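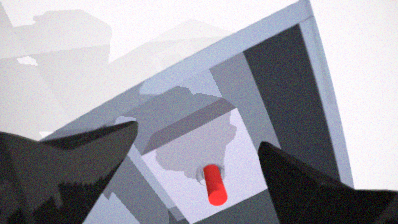 How a Workplace Chooses a Robot
A guide for young readers from the Clallalwood Learning Office
Published July 13, 2020

Some workplaces use robots to pick things up, move them, or fit them together. A robot of this kind costs a great deal of money, and it must be chosen with care. The people who choose it have to make a plan first. This guide explains how such a plan is made.

What is a budget?

A budget is a list of what you expect to spend. It also shows how much money you have. If you have ever saved your allowance to buy a bicycle, you may have made a budget without writing it down. You had to think about the bicycle, but you also needed a helmet and a lock.

The Llewellyn Workshop in Clallalwood made a budget for one robot arm. Morfudd Pumphrey, who plans the workshop's spending, began by asking each worker which jobs were the hardest on the hands. Many of them gave the same answer: picking up small parts again and again, all day long.

Trying it on a computer first

The workshop did not buy the arm right away. It used a computer program called Stindura to build a make-believe room. This is called a simulation. It is a little like a video game, but its purpose is to test an idea before any money is spent. If the robot drops a part in a simulation, the part does not break.
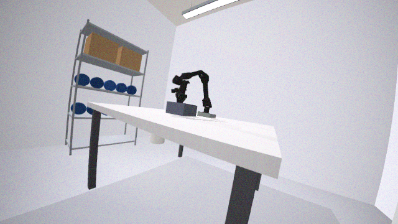 A robot arm needs more than a place to stand. It needs room to reach, room to turn, and a place for the parts it will pick up. Planners look at all of this in the make-believe room. There the black arm stands at one end of a white table and bends over like a bridge, with its gripper hanging above a dark box. The gray shelves are part of the plan as well, with two cardboard boxes on the top shelf. Each piece of furniture takes up floor space, and a real one would have to be paid for.

Gwion Wogan, who set up the workshop's simulation, tests the same job many times. He moves the table a little and tries again. He may also try a different gripper. A gripper is the robot's hand, and it is often sold separately from the arm. One that is good at holding a thin peg may be poor at lifting a large carton.

What goes on the list?

The workshop's first list looked like this:

The robot arm
The gripper
A strong table
Shelves for parts
Training for the workers
Repairs and spare parts

The workshop set aside $3,938 for the last two lines alone. Training came to 40 hours, shared among four workers. People sometimes forget these costs - a robot must be looked after for as long as it is used.

Asking for prices

When the list was ready, the workshop sent it to several sellers, among them a company called Latico. Each seller wrote back with a price, called a quote. The lowest quote is not always the best choice. A careful buyer also asks how long delivery will take and who will come if the robot stops working. The workshop plans to make its decision in December.

Words to know

Budget: a plan for spending money
Gripper: the part of a robot that holds things
Quote: a price offered by a seller
Simulation: a computer model used to test an idea

Something to try

Choose a job in your classroom that a robot arm might do, such as putting markers back in a box. Draw the table it would need and mark where the arm would stand. Then write a list of everything your class would have to buy. Ask a grown-up to help you look for anything you have left out.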